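February 21, 2020 – lathe, headstock bearings

Stakanano tapered rollers went in this morning. Spindle turned freely by hand with the nut just nipped. Ran 18 minutes at 200 rpm, then stepped up to 2,000 in stages. Front housing warm at the end, rear barely so. Backed the preload nut off 9 degrees and repeated – no change at the front.

Test cut in mild steel, light feed. Slight chatter near the chuck, gone when the topslide gib was tightened. Taper over the length of the bar still to be measured. Tailstock not touched yet.

Grease is the Fernidis stuff left from July.

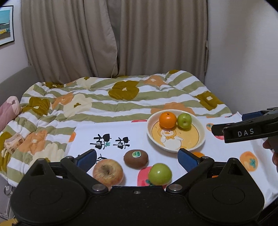
Oratile thinks the front bearing is overpacked and would clean out half the grease before moving the nut again. Will try that first, then re-run at the same speeds.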